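I drove out to the Trodalen clinic on a back that had been bothering me since I helped my sister move a piano, so I was hardly a neutral reporter. I'd booked an hour with the physical therapist who opened the place, and she spent the first few minutes of it watching me try to sit down.

"You're bracing before you even get to the chair," she said. "How long has that been going on?"

Long enough, I told her, and could we please get to the interview?

She laughed and let me off the hook (for a while). She grew up in Navley, trained out of state, and came home to work at a big outpatient practice where she had a patient every fifteen minutes. "I liked the people I worked with. I didn't like looking at the clock while somebody was telling me they couldn't pick up their kid." Six years ago she rented two rooms on Gunn Street and started over with longer visits. A first visit now runs 50 minutes, and most of that is talking and moving. There's very little lying on a table.

I asked what she hears most from new patients, and she didn't even stop to think.

"That they've been told to rest. And they did rest, for weeks, and now everything hurts more and they're scared of the stairs. For most ordinary back pain I want people walking early – short walks, boring walks, to the mailbox and back. If there's numbness, or trouble with the bladder, or a fever, that's a different conversation and it goes to a doctor the same day."

She's careful about that last part and came back to it twice. She keeps a list of warning signs at the front desk and goes over it with everyone, including, it seems, reporters.

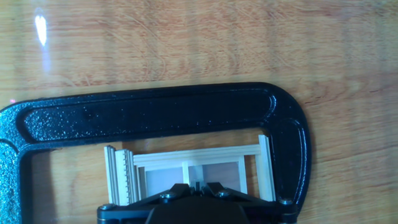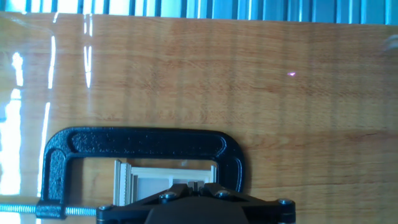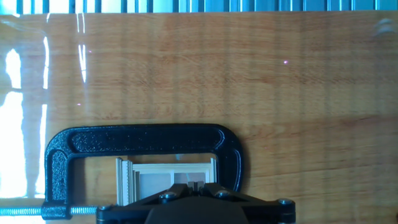 So how many visits does a person with a plain sore back usually need?

"Fewer than they expect," she said. "I see a lot of people three or four times, spread out over a couple of months, and they do the rest at home. If nothing has changed by the third visit I want to know why, and I'll send them for another opinion if I can't figure it out."

Money came up next, as it always does. She takes most of the local insurance plans but posts a cash price too, and she got a little heated on the subject of surprise bills. One patient came to her with a stack of paperwork from another provider that added up to $3,844, and he had no idea what half the lines were for. "He'd stopped going to anyone by then. He was just living with a bad hip." She sat down with him and went through it line by line, which isn't really her job, and then they got started on the hip.

I wanted to hear about Tremamow, the Saturday-style walking group I'd seen on a flyer at the library, and I had that wrong too – it meets in the evenings. The name comes from an old farm at the trailhead. It began last August with former patients who missed having somebody check up on them, and the mailing list is now up to 319. Not all of them walk! "Some just like getting the email," she said. "That's fine. I put stretches in the email."

The route is flat and paved with benches along the way, and she walks at the back so the slowest person always has company. You don't have to be a patient to join. You don't have to have anything wrong with you at all, though she says the talk does tend to drift toward knees.

Before I left she made me get up out of the chair again, properly this time, feet back and nose over toes. It took me four tries. Then she showed me a hip hinge against the wall and told me to do ten of them every time I made coffee.

I make a lot of coffee. I've been doing them for nearly two weeks now and I can tie my left shoe without sitting on the stairs. The right one is still a work in progress, and I have an appointment coming up to talk about it.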